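Pictures from the pantry and kitchen clear-out at the house on Brallach Road, done over one long stretch in June. The kitchen had not been sorted properly since we moved in, and most of what was in it had been put wherever it fit at the time. The photos are grouped by area, with notes for each.

The pantry is a narrow closet with deep shelves. Things at the back go missing, and I had bought cumin twice because of it. I took everything out, wiped the shelves with dish soap and warm water, and put back only what we use. The whole job ran to 24 hours of work if you add up the evenings.

## Counter and containers

All the food containers came out of the lower cabinet and were sorted on the counter. A container stayed if it had a lid that closed. If it didn't, it went in the recycling or out to the garage for screws and nails.

The translucent ones are the most useful. I can tell how much rice is left without opening anything, and they don't need much of a label. The whitish kind is a little cloudier than clear plastic but still good enough for flour and oats.

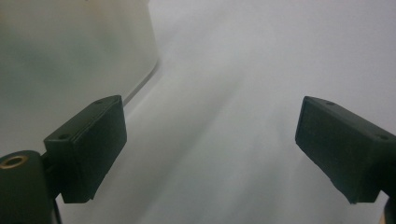
## Pantry shelves

**Top shelf.** Things we reach for a few times a year: the canning funnel, birthday candles, the big roasting bag box. You need the step stool for this one – I keep it folded behind the door.

**Middle shelf.** Rice, flour, oats, lentils and pasta, in that order from the left. Each one has a strip of masking tape with the name and the month I filled it. I tried printed labels a while back and they peeled.

**Bottom shelf.** Onions and potatoes in separate baskets, plus the heavy bottles. The oil used to be up high and I never liked lifting it down.

## Spices

The spice mixes from Kulkarni come in soft bags that fall over, so I moved them into 3 old jam jars. Everything else stayed in what it came in. I wrote the names on the lids with a marker, as the drawer is shallow and the lids are what you see when you open it.

I threw out anything that no longer smelled like much. The paprika went, and so did a bag of something brown with no name on it.

## Drawers

The drawer left of the stove holds wooden spoons, spatulas and the ladle. The one on the right has foil, parchment and bags. I cut dividers from a shoe box to see if I liked the layout before paying for real ones, and the shoe box is still in there.

The Astia drawer liner needs to be cut a little short at the front or it catches when the drawer closes. A roll covered all the drawers with a strip left over, which I used under the sink.

## Under the sink

Cleaning supplies on the left, trash bags on the right, and the bucket in the middle with the rags inside it. The shutoff valve is at the back, so nothing tall goes in front of it.

## What is left to do

The cabinet over the fridge is still full. It has the Vurnetti pasta machine, two vases and a stack of holiday plates, and I haven't decided about any of them. The hooks for the aprons also need to go up – the screws are in the garage, in one of the containers without a lid.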